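Incidencia: las impresoras de etiquetas pierden la conexión con el servidor de cola
Estado: resuelta, en observación
Sede: almacén de Ilport
Prioridad: media

Descripción del usuario

Buenos días. Desde el cambio del conmutador, las dos impresoras de etiquetas del almacén dejan de imprimir después de unos 30 minutos sin trabajo. La pantalla de la impresora dice "lista", pero el servidor de cola la muestra como desconectada. Si apagamos y encendemos la impresora, funciona otra vez. En la sede de Kangate tienen el mismo modelo y no les pasa.

Registro de trabajo

08:40. Confirmo el problema desde Vistow por acceso remoto. El puerto 9100 no responde, el ping sí responde. La página web de la impresora tarda mucho pero abre.

09:15. Cambié el cable de red de la primera impresora y la puse en otra boca del conmutador. Sin cambio.

10:05. Reviso el conmutador nuevo. La boca 21 estaba en negociación automática y había quedado a 10 Mb. La fijo a 100 Mb, dúplex completo. La página web ahora abre rápido, pero la cola se pierde igual. Entonces eran dos problemas distintos y yo pensaba que era uno solo.

11:30. Comparo con la configuración de Kangate. Allí el ahorro de energía está desactivado y la dirección IP es reservada. En Ilport la dirección es dinámica y el ahorro de energía está activo con espera de 30 minutos. Coincide con lo que escribe el usuario.

11:50. Desactivo el ahorro de energía en las dos impresoras y pido al equipo de Guimarães la reserva de direcciones. Ellos administran el DHCP de todas las sedes.

13:20. Reservas hechas. Reinicio el servicio de cola. Había casi 80 trabajos viejos detenidos; los borré con permiso del turno, para que no salgan etiquetas duplicadas.

16:10. Prueba después de más de dos horas sin imprimir: la etiqueta sale a la primera en las dos impresoras.

Pendiente: copiar esta configuración en la plantilla general. Dejo la incidencia abierta hasta el fin de junio.

Adjuntos
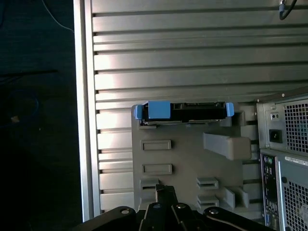
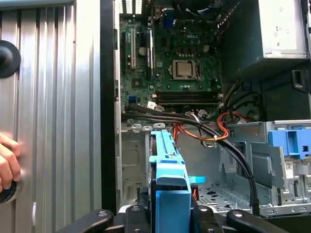

Placa base Dell, con el zócalo del procesador vacío. 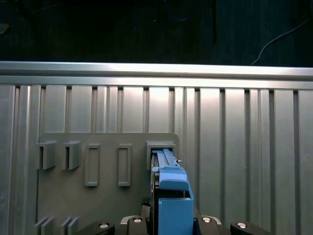 Comentarios

Pregunta del almacén: ¿Tenemos que volver a instalar el controlador en los puestos de embalaje?

Respuesta de soporte: Los puestos imprimen por el servidor de cola y el controlador está instalado allí, así que no hace falta tocar nada en ellos. Si un puesto todavía muestra la impresora en gris, cierren la sesión y entren de nuevo. Si sigue igual, escriban en esta misma incidencia con el nombre del puesto.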